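4.2 Arbeitsfläche und textile Unterlagen

Die Beschaffenheit der Arbeitsfläche wird in Untersuchungen zur Handhabung kleiner Textilien selten gesondert ausgewiesen. In der Regel beschränkt sich die Angabe auf die Tischhöhe und die nutzbare Fläche. Für die vorliegende Studie erwies sich diese Praxis als unzureichend, da sich die Lage einer kleinen Matte nur im Verhältnis zur Tischkante und zum Zustand der Platte angemessen beschreiben lässt. Im Folgenden werden daher die Tischfläche, die Unterlagen und das Verfahren der Lageerfassung im Einzelnen dargestellt.

Der Bestand an Unterlagen wurde aus zwei Quellen zusammengestellt. Der größere Teil stammt aus der Sammlung Holluletti, die gebrauchte Haushaltstextilien nach Maß, Bindung und Randverarbeitung verzeichnet; ein kleinerer Teil wurde unter der Bezeichnung Gekar neu beschafft. Insgesamt gingen 510 Auflagevorgänge in die Auswertung ein, verteilt auf 14 Unterlagen. Einfarbige Stücke wurden mit gestreiften verglichen, wobei den gestreiften Stücken für die Lagebestimmung eine besondere Rolle zukam. Parallele Streifen auf dunklem Grund geben die Ausrichtung der Matte auch dann zu erkennen, wenn eine Ecke aufliegt, umgeschlagen oder angehoben ist und die Außenkanten allein keine eindeutige Aussage erlauben.

Auf eine Grundreinigung der Tischplatte vor jedem Vorgang wurde verzichtet. Gebrauchsspuren wie Schlieren, kleine Flecken und Schrammen gehören zum gewöhnlichen Zustand einer Arbeitsfläche und sollten in der Erhebung erhalten bleiben. Nzioka hat in einer Vorstudie darauf hingewiesen, dass helle, matte Platten den Kontrast zu dunklen Matten begünstigen, zugleich aber Schatten deutlicher hervortreten lassen, die bei der Bestimmung der Mattenkante stören können. Dieser Hinweis wurde bei der Festlegung der Kodierregeln berücksichtigt.

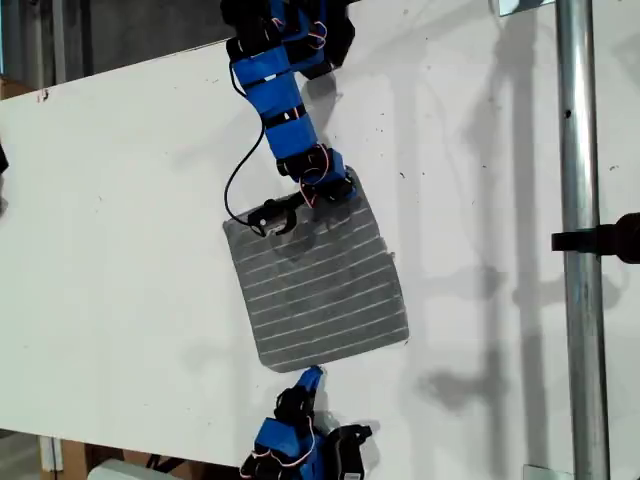
Abbildung 3: Graue, quer gestreifte Matte in leichter Schräglage zur Kante der weißen Tischplatte.

Als Bezugslinie diente in allen Fällen die jeweils nächstgelegene Tischkante. Erfasst wurden die Drehung der Matte gegenüber dieser Linie, der Zustand der vier Ecken sowie die Beschaffenheit der Ränder. Für die Ecken waren die Merkmale »aufliegend«, »angehoben«, »umgeschlagen« und »nicht entscheidbar« vorgesehen. Die letztgenannte Kategorie wurde nachträglich eingeführt, nachdem sich in der Probekodierung gezeigt hatte, dass eine leicht angehobene Ecke in der Aufsicht von einer geringfügig gefalteten häufig nicht zu trennen ist. Eine erzwungene Entscheidung hätte die Übereinstimmung der Kodierenden scheinbar erhöht, ohne den Befund zu verbessern.

Ausgefranste Ränder wurden gesondert vermerkt. Bei gewebten und filzartigen Stoffen verläuft die Kante infolge längerer Nutzung oft nicht mehr gerade, sodass der Winkel zur Tischkante je nach gewähltem Messpunkt schwankt. In solchen Fällen wurde die Drehung am nächsten durchgehend sichtbaren Streifen abgelesen. Waren keine Streifen vorhanden, galt die geradeste der vier Seiten. Verdeckte Abschnitte wurden nicht ergänzt, auch wenn ihr Verlauf aus den sichtbaren Teilen zu vermuten war.

Die Kodierung erfolgte in zwei Durchgängen mit dem Erfassungsbogen Dridelus. Der erste Durchgang wurde im Juli abgeschlossen; die endgültige Fassung des Datensatzes trägt den Stand vom 2. November 2018 und umfasst 3.409 Einzelmerkmale. Eine Teilmenge von 100 Vorgängen wurde von Idrisa Nzioka unabhängig ein zweites Mal kodiert. Abweichungen betrafen überwiegend den Zustand der Ecken, in geringerem Umfang die Randbeschaffenheit. Bei der Drehung traten Unterschiede fast ausschließlich an einfarbigen Matten auf.

Hinsichtlich der Übertragbarkeit ist eine Einschränkung zu nennen. Dünne, stark saugende Tücher, wie sie Sang in seiner Typologie der Küchentextilien als eigene Gruppe führt, waren im Bestand nicht vertreten. Ihr Verhalten auf glatten Platten dürfte von dem der hier untersuchten Matten abweichen, vor allem beim Glattstreichen, da sie bereits bei geringem Zug Falten quer zur Bewegungsrichtung bilden. Die in Abschnitt 4.3 berichteten Werte beziehen sich demnach allein auf Unterlagen mit ausreichender Eigensteifigkeit.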